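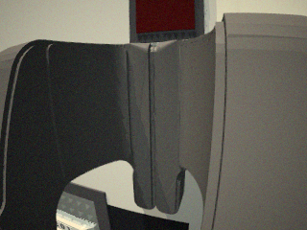 Rendered view: gripper mount with two fingers, arm housing at right.

Unit 6: Cloning, templates and snapshots

Notes to accompany the lab. The lab cluster is called Astevham and its storage array is Brinamari. Students on the evening route use the smaller Paquette cluster, where the menus are the same but the datastore names differ.

6.1 Full clones and linked clones

A full clone is an independent copy of a virtual machine. Every block of the source disk is written to the new disk, so the clone takes as long to make as the array takes to copy the data. Once the copy has finished, the source can be deleted.

A linked clone shares the parent's disk, read only, and keeps its own changes in a delta file. It is quick to make and small to begin with. It stops working if the parent disk is moved or removed. Parent disks on Astevham are marked with the prefix base- and must be left alone.

6.2 Templates

A template is a virtual machine that cannot be powered on. Convert it back to a normal machine before patching, then convert it again. Before the first conversion:

Remove the host name and any fixed network address.
Delete the SSH host keys.
Clear the machine ID.
Detach any ISO file from the virtual drive.

Two clones with the same machine ID may be given the same address by the DHCP server. The usual symptom is a session that drops every few seconds – check this first, before looking at the virtual switch.

6.3 Snapshots

Taking a snapshot freezes the current disk and sends new writes to a delta file. The delta can grow to the full size of the original disk. A snapshot is not a backup: it depends on the original disk, and both normally sit on the same array.

Worked case. A machine has a 20 GB disk, fully allocated, and one snapshot. The most it can occupy, leaving out memory and small metadata files, is 40 GB. With a second snapshot in the chain the limit is 60 GB.

Deleting a snapshot merges its delta into the parent. Reverting discards the delta. The two commands are next to each other in the menu and students confuse them every year.

6.4 Naming and scripts

The Bikeo script creates linked clones from a list. It reads one name per line and stops at the first duplicate. Clones already made before the stop are kept, so remove them or edit the list before running it again. Use your group code, a hyphen and a number, for example g21-01. Names with spaces are rejected.

6.5 Before the next session

Make one full clone and one linked clone from the same base. Record the time taken and the disk space used for each. Take a snapshot of the linked clone, write a 2,000 MB file to it, and record the space again. Then revert, and note what has happened to the file.

Reading: course pack, from page 178 to the end of the chapter.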